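3.2 Where refill schemes lose their customers

The literature on household refills has a fondness for the word "loyalty", by which it usually means that someone bought a second pouch. Peixoto's earlier study of the Lovari scheme was more suspicious, and asked instead what had become of the first bottle. We follow her lead. Our 861 households each received a starter bottle in May and could top it up by post (Gaseo), at a shop counter (Salameh) or from a dispenser in the lobby of their building (Ollent).

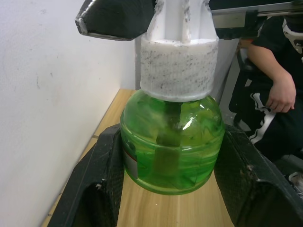
Postal refills did well on paper. Pouches were ordered, delivered and placed under the sink, where a good many remained. Several households told us they were saving the pouch until the bottle was properly finished, a moment that seems to recede as one approaches it, chiefly by the addition of tap water. We have called this practice stretching. Respondents called it common sense.

Counter refills suffered from a different trouble, namely that the bottle must be carried to the shop. People who remembered the bottle tended to forget the opening hours, and one man in the Salameh group made the trip 4 times before meeting a member of staff. He remained in the study and described himself as satisfied. Our scale has no way of recording what he meant by this.
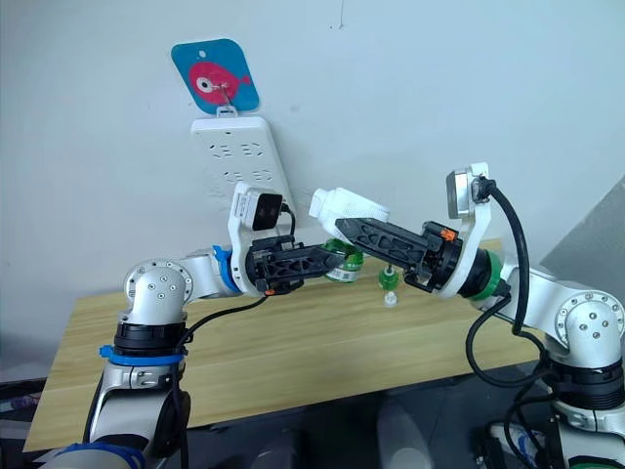

The lobby dispenser removed the journey and introduced the neighbours. Use fell sharply between 7 in the morning and the school run, when the lobby was busiest, and recovered late in the evening. Interviews suggest that filling a bottle in front of other residents invites conversation about bins. A discount of 20 pence did nothing to offset this.

Figure 3. A green plastic bottle with a large white cap, held on its side above a table.
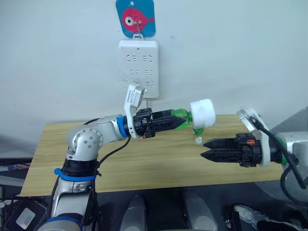 Should a household that stretches its cleaner be counted as having left the scheme?
We count it as active for as long as the original bottle is in use, whatever has been added to it.

This coding flatters the postal group, as Solange Peixoto pointed out on reading a draft. Her preferred rule would drop any household with an unopened pouch at the final visit. We applied it as a check, and the ranking of the schemes reversed. Both versions are given in the appendix, where readers may choose the one that suits their funding.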